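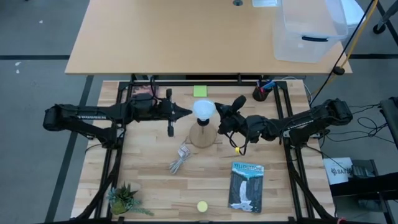 Desk lighting and scented candles: frequently asked questions

These answers cover small globe lamps and jar candles used on a desk or worktop. For orders and returns, see the separate Listari delivery page.

Which bulb fits the Curnik globe lamp?
Any frosted globe with the cap size printed inside the fitting. Do not exceed the wattage marked there. LED bulbs are preferred as they run cooler.

Can I leave the flex coiled while the lamp is on?
Unwind it fully. Route the slack behind the desk and keep it clear of drawer runners. If the flex is knotted, unplug the lamp before sorting it out.

How do I clean a frosted globe?
Switch off, unplug and allow to cool. Wipe with a barely damp cloth. Glass cleaner leaves streaks on some frosted finishes.

Does a wooden tabletop need protection under a candle?
Yes. The base of a jar warms as the wax level drops. Use a ceramic or cork coaster. Oiled tops mark more readily than lacquered ones, and the Thiele desk is supplied oiled.

How far should a candle stand from other items?
At least 200 mm on all sides, and more from anything that can lean or drop into it. Pen pots, notebooks, postcards, sticky notes and trailing houseplants should all be moved before lighting.

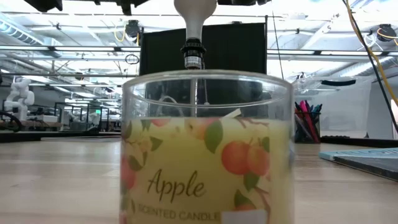
How do I light a candle when the wax is well below the rim?
Use a long match or a gas lighter with an extended nozzle. Lower it vertically down the centre of the jar, keeping your fingers outside the rim. Do not tilt the jar once there is molten wax in it.

How long should the first burn be?
Until the melted wax reaches the glass all the way round. Stopping early can leave a tunnel around the wick. No burn should exceed four hours.

When is a jar finished?
Stop at 9 mm of wax. Below this the base of the glass may overheat.

Does the scent fade in storage?
Slowly. Keep the lid on and store out of direct sun. Apple and other fruit scents weaken sooner than resinous ones. Pale wax may also yellow, with no effect on burning.

What is the rated life of the Curnik LED bulb?
It is not quoted for bulbs sold before April. Later boxes carry the figure on the side panel.

Can empty jars be returned?
Berport branches accept clean jars with the label on or off. Remove leftover wax first; it must not go down the sink.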